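Home Stations Manuals Spares Training Contact

ZUTARD 298 SEAL STATION
Set-up guide, section 5: First set-up of the door seal roller

By now the station is bolted down, the air line is in and the guards are on. Now for the fun part! Section 5 takes you from a bare roller head to the first door with a seal you'd be happy to send down the line. Set aside a quiet morning for it, with two people, and don't try to squeeze it in between shifts. We've done this on a lot of lines and it still gives us a kick when the first seal goes round the corner without a wrinkle.

You need:

- the gray tool case that came with the station
- a roll of door seal from the batch you mean to run
- a scrap door, painted, with no dents along the flange
- the white setting gauge
- clean lint-free cloths and the plant's approved wipe
- the station login for Basau, at supervisor level

A painted scrap door matters more than people think. Bare metal grips tape in a different way, and you'll set the pressure wrong and then have it all to do again on Wednesday when production starts complaining.

CAUTION: Lock off the air supply and the main switch before you put a hand inside the guard. The roller head can drop a short distance under its own weight when the air is vented. Fit the yellow prop first.

5.1 Fitting the roller head

1. Turn the main switch to OFF and fit your padlock.
2. Vent the air at the red slide valve. Wait for the gauge to read zero.
3. Fit the yellow prop under the head carrier.
4. Wipe the mounting face and the back of the roller head. Feel for burrs with a fingertip.
5. Offer the head up to the carrier with the arrow pointing toward the seal feed. It only goes on one way, and if it feels as though you're forcing it, you have it upside down (we've all done it).
6. Start all the screws by hand. Leave them finger-loose.
7. Push the head against the two dowels and tighten the screws in a cross pattern, to the value on the plate beside the carrier.
8. Spin the roller by hand. It should run freely and stop without a click.

Note: A new roller can feel a little stiff. If it's still stiff after the run-in at 5.4, swap it for the spare and send the first one back.

5.2 Threading the seal

This is a lovely bit of design, and it's worth watching the seal path through once with the cover open before you start pulling anything. The seal comes off the drum, over the dancer arm, through the liner peeler and into the nose of the roller head. The liner goes down the chute to the bin.

1. Put the drum on the spindle so that the seal leaves from the top.
2. Close the drum latch. Pull on it. It should not move.
3. Lift the dancer arm and hang it on its hook.
4. Feed the seal under the first guide wheel and over the second.
5. Peel back a hand's length of liner and pass it around the peel bar, then into the chute.
6. Bring the seal forward to the nose, with the tape side facing the door.
7. Unhook the dancer arm and lower it onto the seal. Don't let it fall.
8. Trim the end of the seal square with the knife from the tool case. 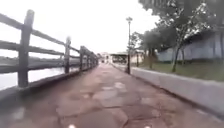
If the seal twists between the second guide wheel and the nose, go back to the drum. Nine times in ten the drum is on backward, and no amount of fiddling with the guides will cure that. Take it off, turn it round, thread it again. It goes much faster the second time!

Note: Seal that has been stored cold is stubborn. Bring the drum into the hall the evening before and leave it in its bag. At Plestiswood they keep the next drum on a rack right behind the station, and the operators there will tell you how much smoother the corners look for it.

5.3 Setting the roller height

The height sets how far the roller presses into the seal before the air cylinder takes over. Too high and the tape won't wet out at the corners; too low and you squash the bulb, and a squashed bulb means wind noise.

1. Clamp the scrap door in the nest. Check that both locator pins are fully home.
2. Take out the yellow prop and stow it in its clip.
3. With air still off, bring the head down to the door by turning the black handwheel.
4. Put the thin end of the white gauge between the roller and the flange.
5. Turn the handwheel until the gauge drags lightly. You should be able to slide it out with two fingers.
6. Repeat at the upper hinge corner, the lower hinge corner, the latch side and the sill.
7. If one position drags and another is slack, the nest is out of level. Go back to section 3. Please don't shim the roller to hide it.
8. Lock the handwheel with the side screw.

CAUTION: Keep fingers clear of the gap between roller and flange. The gauge is long enough to be held from outside it.

Fabian Zaugg from our field team likes to write the handwheel reading on a strip of masking tape and stick it inside the cover door. Steal the idea. When somebody bumps the wheel during cleaning, you can be back in production in no time.

5.4 Run-in

You're going to run the head with no seal and no door contact so that the bearings settle. It's dull to look at, but listen to it. A healthy head makes a soft, even whirr.

1. Remove the scrap door and close the guard.
2. Take off your padlock, switch on and restore the air slowly.
3. On the Basau screen, choose Service, then Run-in.
4. Press and hold both start buttons until the green lamp is steady.
5. Let the program run for 15 minutes.
6. Stop, lock off again and touch the bearing cap with the back of your hand. Slightly warm is fine. Too hot to keep your hand on means stop and call us.

Note: Run-in can't be skipped from the operator login. A supervisor can skip it, and we'd ask you not to.

5.5 Teaching the corners

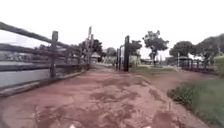 Veronika Kofler

Corners are where this station really earns its floor space, and I could talk about them all day. A straight run of seal nearly looks after itself. In a corner the outside of the seal wants to stretch and the inside wants to bunch, and the station deals with that by slowing the roller and feeding a touch more seal just before the bend. You teach it how much.

1. Clamp the scrap door back in the nest and wipe the flange. Let the wipe flash off.
2. On the screen, choose Set-up, then Corners. The door outline appears with the corners marked.
3. Select the upper hinge corner first. It's the tightest on most doors and the others will seem easy afterward.
4. Leave speed and feed at the values already loaded. They're a good starting point.
5. Press Run Corner. The station lays a short length of seal through that corner and stops.
6. Open the guard and look along the seal, not straight at it. Ripples show up much better from a low angle.
7. If the inside is bunched, lower Feed by one step. If the outside is pulled thin or the tape is lifting, raise Feed by one step.
8. Peel the test length off, wipe the flange and run again.
9. When you're happy, press Keep. The corner turns green.
10. Do the rest in the order the screen gives you.

Change one value at a time! I know it's tempting to move speed and feed together when you can see that both are off. You'll lose track of which one helped, and then you're guessing.

Note: Speed should be the last thing you touch. If you've moved Feed five steps and the corner is still poor, check the roller height again before you slow anything down.

CAUTION: Used test lengths have live adhesive on them. Put them in the bin, tape side in, and not on the edge of the nest.

5.6 The Okonkwo splice cutter (if fitted)

Stations ordered with the Okonkwo cutter trim the seal so that both ends meet in a clean butt joint. If you have a plain knife, go on to 5.7.

1. Lock off power and air.
2. Check that the blade is seated and the blade screw is tight. Wear the cut-resistant gloves from the tool case.
3. Close the blade cover. You should hear the switch click.
4. Restore power and air, then choose Set-up, Splice, Test Cut.
5. Bring the two ends together by hand on a flat surface. You shouldn't see daylight between them.
6. If the gap is wedge-shaped, adjust the blade angle at the small brass screw, a quarter turn at a time.
7. If the gap is even, change Length on the screen.

The cutter counts its own strokes. At 2000 the screen asks for a new blade, and the count only goes back to zero when you confirm the change with the supervisor login. Some seals are harder on blades than others, so if the cut starts to look furry earlier, change it earlier.

5.7 First full door

1. Fit a clean scrap door, or the same one wiped down if its paint is still sound.
2. Choose Automatic, then Single Door.
3. Stand at the operator's mark and press both start buttons.
4. Watch the dancer arm through the whole lap. It should float in the middle third of its travel.
5. When the door is released, walk the seal with your thumb from the splice all the way around. Press lightly. You're feeling for hollow spots.
6. Write the door result in the log with the seal batch, the handwheel reading and the Feed value for each corner.
7. Run a second door straight away without changing anything.

If the second door matches the first, you have a working station. Go and fetch the line lead, show it off, and let the operators run the next few themselves while you're still on hand. They'll spot things you missed, usually around the reach to the drum and the position of the liner bin, and it's far easier to move a bin now than in August with the line at full rate.

Save the set-up under Files, Save As, with the door type first in the name. Make a copy on the memory stick in the tool case and put the stick back where you found it.

Continue with section 6, Daily checks and cleaning.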